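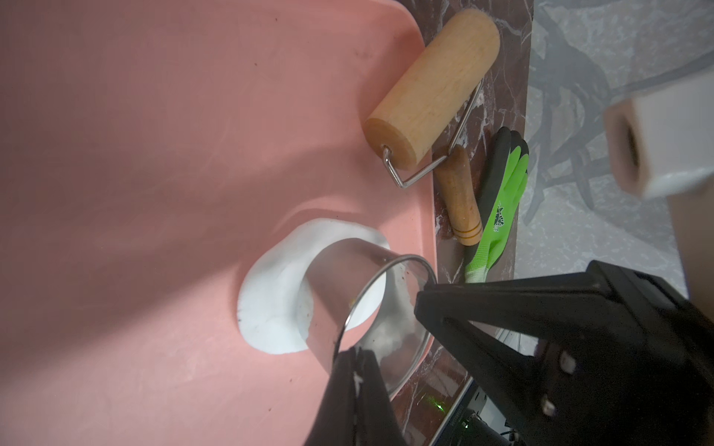 A clear cup over the pink tray.

Cleaning companies should charge by the job. I have paid Skullis by the hour since April, and I still can't tell what I am buying. One visit to my two-bedroom apartment came to 13 minutes on the bathroom and most of an hour on windows I hadn't asked about.

The hourly rate puts the risk on the customer. A slow cleaner costs more than a fast one, and the floor looks the same afterward. Plelline quotes a flat price per room, and I would switch tomorrow if they covered my zip code.

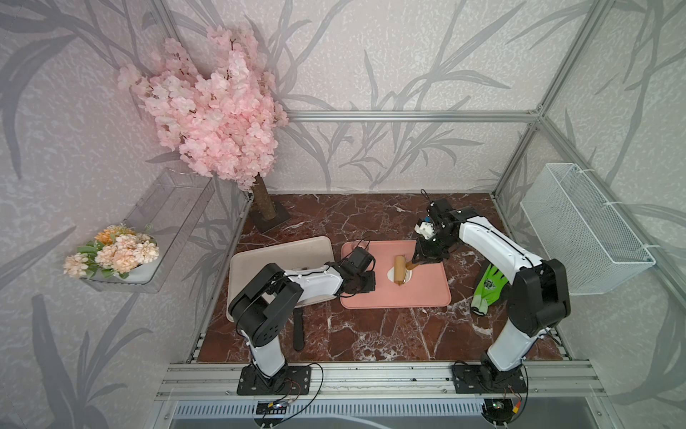

A flat price also forces both sides to say what counts as clean. My agreement says "kitchen surfaces" and leaves it there. Does that cover moving things? A marble top with a couple of trays sitting on it can be wiped around or wiped under, and those are two different jobs. Put it in writing, with a price next to it.

Comments

Mao: I clean for a living. Flat rates are fine until you see the oven.

gritty_grout: Paid 592 for a move-out clean, flat. No complaints.

Lilenine: Who wipes around a tray? Lift it.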